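4.2 Klebefläche vorbereiten und Dirkley-Kleber auftragen

1. Lesen Sie zuerst das Blatt, das dem Kleber beiliegt.
2. Reinigen Sie die Flächen mit einem trockenen Tuch. Kein Öl, kein Wachs.
3. Mischen Sie die 2 Komponenten in einem Becher, bis die Farbe gleichmässig ist.
4. Tragen Sie den Kleber dünn auf und drücken Sie die Teile für 17 Minuten zusammen.

Achtung: Nach dieser Zeit die Teile nicht mehr verschieben!

Hinweis: Für grosse Teile nehmen Sie die Packung mit 200 g.
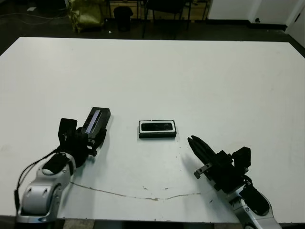

Abb. 2: Kleiner schwarzer Behälter, flach auf weissem Tisch

5. Reste vom Kleber sofort entfernen. Weiter mit Abschnitt 4.3.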